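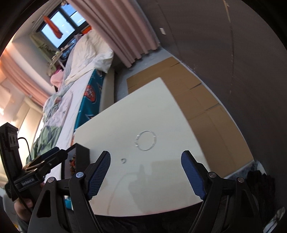
Our home build group in Rotlow is looking for two people to help with Niluno, a small sorting arm we make in the evenings. The arm must learn to pick up thin things that shine, and it still fails often. A ring of clear coiled material on a pale table, with a much smaller ring near it, is the kind of task you will practice – first by hand gripper, later with the arm. Each session is 90 minutes. We pay 50 per session.

No experience is needed. Please write to Clevirex before 9/16/25.

Search calls... Go

Workshop > Calls > Robots at home

Comments

Is soldering part of it?

Only if you like it.

I applied in May, can I apply again?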